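Handout 6: Site visit, hand-held gripper demonstration
Course: Introduction to Robot Manipulation
Prepared by Youssra Cherkaoui

Read this before the Monday session. The visit report is due one week after the visit and should refer to the section numbers used below.

1. Purpose of the visit

The September visit replaces the second lab. The group will be split in two, with 14 students in each half, and the halves will swap at the midpoint. One half watches the table work in the main room while the other half is taken through the data processing with the Suvarna software. You are not expected to operate anything in the first part. A short hands-on period follows at the end.

The demonstration covers one method of teaching a robot arm to handle cloth. A person performs the task with a gripper held in the hand, a camera on the gripper records the view, and the recordings are used to train a control policy. The arm itself is absent during recording. Compare this with teleoperation, covered in Handout 4, where the operator drives the arm directly and every recording needs a working arm.

2. Why cloth

Rigid objects can be described by a position and an orientation, six numbers in total. A shirt cannot. Its shape changes with every contact, parts of it hide other parts, and two shirts of the same size may behave differently because of fabric weight and stiffness. Classical grasp planning assumes a known shape and does poorly here. Methods that learn from recorded human motion have done better, provided that the recordings cover enough variety in garment, color and starting state.

Terms used on the day:

Episode – one complete recording of a task, from first contact to release.
Gripper width – the distance between the two finger pads, logged at each time step.
Wrist view – video from a camera fixed to the gripper, so that the fingers stay at the same place in the image.
Bimanual task – a task that needs two grippers, usually with one holding and one moving.
Reset – returning the garment to a starting state between episodes.

3. The work at the table

Several people work at one large table. Garments are laid out on the surface and handled with the grippers. Note how close the fingers are to the lens in a wrist view, and how much of the room a wide-angle lens takes in at the same time. Straight edges bend toward the outside of the picture. This distortion is corrected by calibration where geometry matters, although some training methods use the raw image.

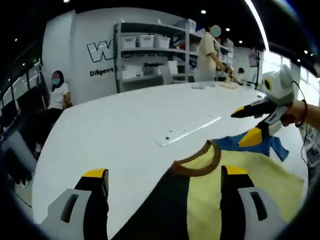

Figure 1. Wrist view over the table. Near gripper at a yellow and black garment; second gripper, at right, with one jaw pressed onto a blue cloth.

Three points to take from Figure 1 for your report.

First, the finger tips are yellow against black pads. In a wide view of this kind, high contrast at the tip helps a viewer judge where contact takes place. Consider what happens to that contrast when the garment is itself yellowish, with a black section down the middle.

Second, the round marker on top of the far gripper is black and yellow. Before the visit, review the section on visual markers in Handout 3 and be ready to say what can be recovered from a marker seen by a single calibrated camera.

Third, the lighting is mixed. Ceiling lights and a bright window area both fall within the view. Exposure set for one will not suit the other, and a policy trained only under a single condition may fail when the light changes.

4. Data handling

The second half of the visit deals with what happens after recording. The example set, named Lurkness, holds 479 episodes of shirt handling. Each episode is checked for three faults: lost tracking, a gripper width signal that does not match the video, and a task left unfinished. Episodes with a fault are set aside and are not repaired.

The accepted episodes are then cut to length and brought to a common time base. Video and gripper width are sampled at different rates, and a constant delay between them is easy to miss. At the Imby session last term, students found a shift by plotting width against the frame in which the pads visibly closed. You will repeat that exercise on 24 short clips.

Faces are blurred before any material leaves the site. The same rule applies to your reports.

5. Hands-on period

Work in pairs. One student operates the grippers and the other writes the log. The task is to pick up a folded cloth by one corner, open it, and lay it flat. Keep the motion slow; fast turns blur the image and tracking suffers. Do not rest a gripper on its fingers, and keep the cable clear of the cloth.

Record start and end times, the number of grasps, and any slip. A slip counts even if the cloth is caught again.

6. Report

Answer in more than one sentence each.

a. Which parts of the shirt task need two grippers, and which could be done with one?
b. The human hand feels the cloth through the gripper body. The recording does not contain this. Where in the task would the loss matter most?
c. Propose a reset procedure that gives varied starting states without favoring one type of fold.
d. The Gruvier arm in our lab has a shorter reach than a person. How would you screen the episodes for motions it cannot follow?

Submit as a single file. Plots need labeled axes with units.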